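Workshop tips: teaching by hand at the sink

Sinks are harder to record than benches. Taps move, chrome throws light about, and everything you want to show sits down in a hole. These notes cover kitchen and laundry jobs done with a hand-held gripper, plus a few for people driving an arm by remote control.

Choose one job and say it aloud before you start. "Swing the spout to the left and let go" is a job. "Tidy the sink" is five or six jobs, and the recordings won't line up with one another.

Put everything back to the same start. We put a dab of nail polish on the tap base and another on the spout, and line them up between goes.

Keep your free hand out of it. If you steady the tap with your other hand, the arm will be missing a hand when its turn comes.

Come in slowly from above, stop a little short, then close. A tall spout is easy to clip with the side of the gripper on the way down, so practise the approach a few times with the recorder off.

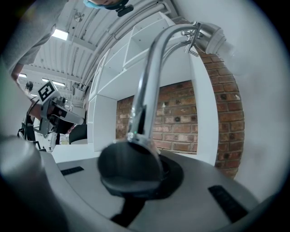 TAPS AND SPOUTS

A gooseneck gives you two sensible places to hold: partway up the curve, or near the nozzle. Pick one and stay with it for the whole set. Holding near the nozzle takes less force but you travel further.

Check any clamp or fitting with screws sticking out. Fingers catch on them, and so do soft gripper pads. Nip the screws up before a long session, as a fitting that works loose halfway through will spoil the later recordings.

Wipe chrome with a dry microfibre cloth. Water spots won't hurt the job, but smears over the square marker on the gripper will. Clean that one separately.

REMOTE CONTROL

Set the speed to its lowest for anything near a basin edge. On the Golteck controller we use, the grip trigger is touchy for the first 19 millimetres of travel, so squeeze past that before you lift.

Swap drivers after 22 goes. Tired drivers cut corners, and the corners get learned.

Notes by Oisín Kinsella, updated 13 September 2025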